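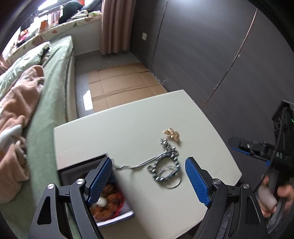 A few pieces of jewelry on a pale table by the bed.

Monday, August 26, 2019

The Daltamton town council published its mid-year budget statement last week, and I have now read all 344 pages of it. Most of the coverage has been on the parking charges. I want to write about the reserve transfer on page 2 of the second annex, which I think matters more and has had one paragraph in the local press.

The mechanics are as follows. When the new majority took over, it found that the previous administration had been booking the Ovasar bus depot lease as income in the year of signing. The lease runs for 25 years. Booking it all up front made one year look very good and left nothing for the years after. The new finance lead, Merja Hakala, has reversed this. The lease is now spread evenly over its term, and the gap has been filled from the general reserve.

I agree with the accounting change. It should have been done this way from the start, and the auditors had said so twice in writing. My problem is with how the gap was filled.

The reserve policy adopted in October of last year says any draw above a set limit must go to the full council with a written plan for paying it back. The transfer is over that limit. There is a plan attached, but it is four lines long and depends on the sale of the Clusance yard, a site that has been on the market for two years. No buyer is named. The plan does not say what happens if the yard is still unsold when the first repayment falls due.

Mounir El-Sayed asked about this at the July meeting. The minutes record the reply as "officers are confident." I went back to the audio. The reply was longer than that, and included a statement that a second option was being looked at, with no detail on what it was. That should have been in the minutes.

Then there is the ward money. Each ward used to get a small fund that its members could spend on local repairs. The new rules pool these funds and rank requests by a points score. Radwa Zerouali's ward sent in 425 repair requests under the old system and had most of them closed inside a year. Under the new one, the total for the whole town stands at 2178 open requests, and the scoring sheet has not been made public. I have asked for it. The request was logged and I was given a reference number.

I voted for this majority and would probably do so again. The old one hid things in footnotes, and the footnotes in this statement are at least readable. But a council elected on a promise to open the books should publish the scoring sheet without being asked, and should be able to write a repayment plan longer than four lines.

The Ouazzani ward surgery is still on the first Thursday of the month, in the library. Hamdia Sisay has told me she will take questions on the scoring rules there. I plan to bring the annex with me and ask about the yard as well.

Correction to my last post: I gave Nouhaila Metwally's role as deputy chair of planning. She is deputy chair of licensing. The text has been fixed.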